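10/03/2022

So the Killurley bus budget passed last night while everybody was busy yelling about the price of gas and whichever world leader fell down some stairs. I was there. I have thoughts. Thread!

The short version: the Drerlow line loses its evening runs and the Nisach line gets a "review," a word I have learned to fear. 671 people signed the petition against it. It got 30 seconds at the microphone (I timed it, I'm petty). 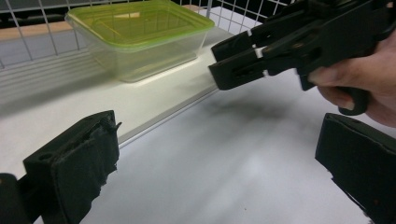
The evening runs are what gets me, because that's how the night shift gets to work. You want people at the hospital at ten, you need a bus at nine-thirty! They carry their dinner along in a clear plastic box with a green lid on top, same kind as the one in the photo, and now they get to carry it two miles up the hill on foot.

Also, the money. The savings for the whole thing come to $2000 a month. The new welcome sign out by Gbeho Road cost way more than that and it doesn't take anybody anywhere.

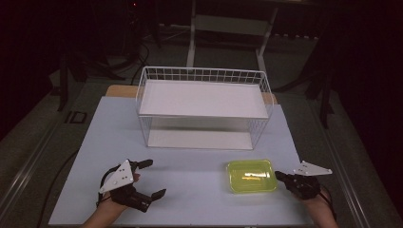

And yes, I know, ridership is down. Ridership is down because they cut the Sunday service in the spring and then counted riders in the summer. I asked about this. I was told it was a great question. Then they moved on to parking.

They did print the numbers at least: almost 1526 evening trips a month on the Drerlow line. Page four of the packet, tiny type.
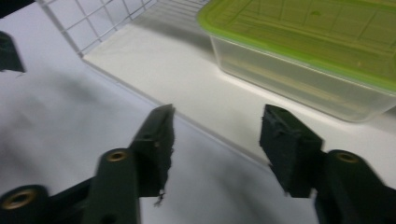
Gripper fingers, pads facing each other.

Final vote on the Nisach review is later in October. Public comment is open, so go be annoying. I'm bringing snacks.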